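Liste de contrôle - cellule de préhension C6, ligne Clilex
Site de Norkden, atelier de conditionnement
Document à remplir par le technicien de maintenance à chaque visite mensuelle. Conformité : C = conforme, NC = non conforme, SO = sans objet.

1. Mise en sécurité avant intervention

1.1 Demande d'arrêt de fin de cycle depuis le pupitre, robot en position de repli : C
1.2 Sectionneur général consigné, cadenas et étiquette en place : C
1.3 Purge du réseau pneumatique, manomètre à zéro en aval de la vanne : C
1.4 Vérification d'absence de tension au bornier du variateur : C
1.5 Outil déchargé, aucune pièce dans les mors : C

Commentaire : la vanne de purge est dure en fin de course. Elle ferme correctement. Graissage du presse-étoupe à inscrire au prochain arrêt long.

2. Enceinte et dispositifs de protection

2.1 Panneaux grillagés, fixations imperdables présentes : C
2.2 Interverrouillage de la porte nord : C
2.3 Interverrouillage de la porte sud : NC
2.4 Barrage immatériel, essai au bâton sur toute la hauteur : C
2.5 Arrêts d'urgence, pupitre et poteau : C
2.6 Bouton d'acquittement hors de portée depuis l'intérieur : C

Commentaire 2.3 : le contact s'ouvre bien, mais la languette frotte sur le boîtier et la porte doit être soulevée pour s'enclencher. Charnière basse à reprendre. La cellule reste exploitable par la porte nord, porte sud condamnée au cadenas jusqu'à réparation. Ne pas limer la languette - la pièce est codée et se remplace complète.

3. Bras et embase

3.1 Serrage des vis d'embase, repères de peinture alignés : C
3.2 Absence de fuite aux réducteurs, axes 1 à 6 : C
3.3 Butées mécaniques, axe 1 : C
3.4 Faisceau entre axe 3 et poignet, gaine et colliers : C avec réserve
3.5 Retour à zéro des six axes, écart aux repères : C
3.6 Essai des freins, bras étendu, puissance coupée : C

Commentaire 3.4 : la gaine est lustrée au passage du coude, sans mise à nu des conducteurs. Collier déplacé vers le poignet. À revoir à la prochaine visite, même en l'absence de défaut signalé.

4. Préhenseur Lammers

4.1 Jeu latéral des doigts : C
4.2 Course complète, ouverture et fermeture, sans à-coup : C
4.3 Capteurs de fin de course : C
4.4 Maintien de la prise après coupure d'air : C
4.5 Vis de bride, couple contrôlé à la clé : C
4.6 Arêtes et faces d'appui sans bavure : C

Commentaire : les garnitures ont été remplacées par paire. Une garniture neuve face à une garniture usée décale l'axe de prise et fausse le contrôle 5.4. Référence magasin 608, reste 2 paires en stock.

5. Vision et modèle simulé

Le contrôle se fait d'abord dans le modèle simulé de la cellule (logiciel Lovico), ensuite sur la machine. Charger la configuration 235, qui correspond au préhenseur actuellement monté. Les anciennes configurations restent lisibles mais ne doivent plus servir de référence.

5.1 Version du modèle identique à celle de l'armoire : C
5.2 Géométrie du préhenseur à jour dans le modèle : C
5.3 Netteté de la vue simulée en position d'approche : NC
5.4 Centrage de la prise, écart dans la tolérance : SO, en attente de 5.3
5.5 Champ dégagé à gauche de la vue : NC
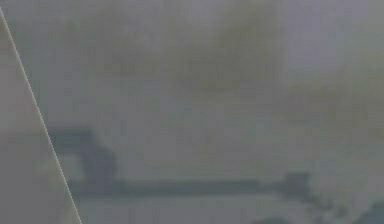

Norkden, septembre

Commentaire 5.3 : rendu du modèle, arrière-plan flou sur toute la largeur. La seule limite franche est le filet blanc oblique au bord du panneau gris clair, à gauche. La forme sombre en L placée derrière n'a pas de contour exploitable, et l'on ne peut pas y prendre de cote. Vérifier la distance de mise au point de la caméra virtuelle et le taux de compression de l'export avant de toucher aux paramètres de détection.

Commentaire 5.5 : le panneau gris, très probablement une partie du préhenseur ou du bras, masque le bord gauche et s'élargit vers le bas. Comparer la position du support de caméra dans le modèle avec le plan de montage. Si les cotes concordent, définir un masque de détection sur cette zone. Dans le cas contraire, corriger le support dans le modèle, puis reprendre toute la section 5.

Tant que 5.3 et 5.5 sont ouverts, aucun point de prise ne doit être recalculé à partir du modèle. Les points enregistrés dans l'armoire restent valables et ne sont pas à écraser. Faire une copie du programme avant toute modification, nom de fichier suivi du mois.

6. Armoire de commande

6.1 Filtres de ventilation : C, remplacés
6.2 Serrage des borniers de puissance : C
6.3 Pile de sauvegarde : C
6.4 Continuité de la liaison de terre entre armoire et embase : C
6.5 Presse-étoupes, entrées non utilisées obturées : C
6.6 Schéma électrique présent dans la porte : NC

Commentaire 6.6 : le schéma rangé dans la porte date d'avant l'ajout du barrage immatériel. Retiré. Version en vigueur à imprimer et à déposer avec la présente liste.

7. Remise en service

7.1 Outils et chiffons sortis de l'enceinte : C
7.2 Déconsignation, ouverture progressive de l'air : C
7.3 Cycle à vide en vitesse réduite, main sur la commande de validation : C
7.4 Cycle à vide en vitesse nominale, portes fermées : C
7.5 Cycle avec pièces, points enregistrés d'origine : C
7.6 Compteur de défauts remis à zéro : C

Commentaire : léger claquement à la fermeture des mors au premier cycle, disparu après réglage du limiteur de débit. Valeur du réglage reportée sur l'étiquette du préhenseur.

Actions ouvertes

Charnière basse et interverrouillage, porte sud - priorité haute, maintenance mécanique.
Mise au point et export de la vue simulée - priorité normale, automatismes.
Support de caméra, comparaison entre modèle et plan - priorité normale, automatismes, à traiter avec le point précédent.
Gaine du coude, suivi visuel - prochaine visite.
Schéma électrique à jour - priorité normale, bureau d'études.
Presse-étoupe de la vanne de purge - prochain arrêt long.

Décision : cellule autorisée en production avec réserves, porte sud condamnée. Classer l'original au registre de la ligne, copie dans la porte de l'armoire.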